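Flirka Pull-Cut Box Opener: Seven Months In
Mon 6 August

I bought the Flirka in January, right when I started selling yarn and fabric remnants online, and I've been meaning to write it up ever since.
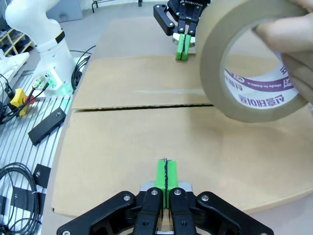

Why I wanted one

I get my stock from a mill outlet in Lirnberg, and it arrives in big double-wall cartons taped like somebody was expecting a flood. For years I used a regular snap-off utility knife. It's fast, sure, but I once ran it straight through a bolt of gray flannel and that hurt more than any cut finger. After that I tried scissors, then a house key, then a little ceramic blade from Orino that was lovely on envelopes and hopeless on reinforced tape.

How it cuts

So smoothly! The blade sits inside a hooked nose, so you slide the nose under the tape and pull toward you. Plain packing tape goes like butter. The fiber-reinforced stuff takes a firmer pull, and I brace the carton with my other hand well off to the side, but it does go through in one pass. I haven't nicked a single piece of fabric since I switched — not one.

It also breaks down boxes. You run it along the glued corner and the whole thing folds flat, ready for the recycling pile. On double-wall you may need a second pull.

Comfort

The handle is short and fat, and I have small hands, so I expected to hate it. I don't. On my biggest delivery day I opened 13 cartons in a row and my wrist was fine afterward (my back was another story). There's a loop on the end too, and mine hangs off the shelf by the scale, where I can find it.

What could be better

Blade changes are fiddly. You press a tab, slide the cover back, and then the old blade clings in there until you tap it out. I've done it 4 times now and I'm still slow. Tape gum builds up inside the nose as well. A cotton swab with rubbing alcohol clears it, and I wish the cover came all the way off. Left-handers should know that the tab is on the right side only.

Would I buy it again?

Yes, and I did, a second one for the kitchen. It opens bags of rice and those awful plastic clamshells, and it's the tool I pick up most days.

Comments (3)

fu_and_felt
Does it work on plastic strapping? My deliveries come with two bands around every box.

Reply from author
It does on the narrow kind! The wide bands won't fit in the nose, so I still get the snips out for those.

lefty176
Left-handed here and I just flip it over to change the blade. Awkward, but you get used to it.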